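Room on Top: The Changing Place of Fruit in the Shared Kitchen

By Iwona Zalewska

For most of the last century, household manuals agreed on where fruit belonged. Apples went to the cellar, citrus to the pantry, and whatever was to be eaten that day went into a bowl on the table. The refrigerator unsettled this arrangement without replacing it. Many homes today keep fruit in several places at once, and much of it is forgotten in at least one of them.

The Soltthorpe Institute for Domestic Studies has spent the past year examining the matter. Its survey of 200 shared kitchens, conducted in student residences, staff rooms and small offices, was presented to members on 2018-06-16. The full report will be published in July. Its subject is modest, and its authors make no apology for that. Food that is kept badly is thrown away, and fruit is among the first things to go.

Themba Baloyi, who directed the survey, began with the question of height. Participants were asked where they would look first for an apple. A large share named the counter or table, and very few named the drawer at the bottom of the refrigerator, although that was where most of the fruit in their own kitchens was kept.

"The crisper drawer is a good place for an apple and a poor place for a person's memory," Baloyi told members. "People buy fruit, put it away correctly, and then buy more."

The Institute's recommendations accordingly divide fruit into two groups. The reserve supply is to remain cold, in a closed drawer, away from leafy vegetables. A smaller supply, sufficient for a day or two, is to be brought out each morning and placed in an open container at table height. Xolani Shezi, who oversees the kitchens at the Rasau residence, adopted the practice last winter and reports that the daily container is usually finished by evening.

The choice of container received more attention than members may have expected. Solid bowls are handsome, but moisture collects beneath the lowest layer, and a single bruised apple can spoil its neighbors before it is noticed. The report favors baskets with openings in the sides and a flat base that can be wiped. Handles are recommended wherever the basket must be carried between a table and a sink. Color is left to the household, though several respondents observed that a bright basket was more likely to be returned to its proper place.

Placement of the table is the final consideration. Where space permits, the report advises setting it close beside the refrigerator, so that fruit may pass from one to the other in a single step. Thandeka Van Wyk, who reviewed the floor plans, noted that many older kitchens place the two on opposite walls, with the result that fruit is set down on the nearest surface and left there.

Members wishing to contribute observations from their own kitchens may write to the Institute before the report goes to press.

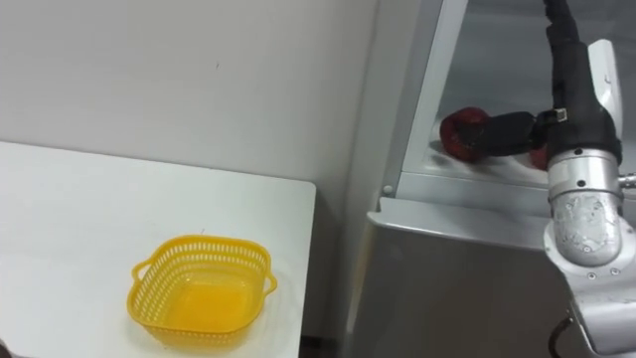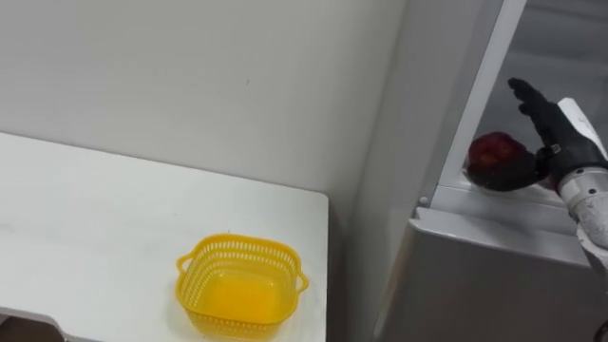
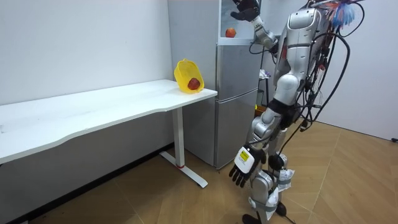 Fruit storage at the refrigerator, with a white work surface close at hand.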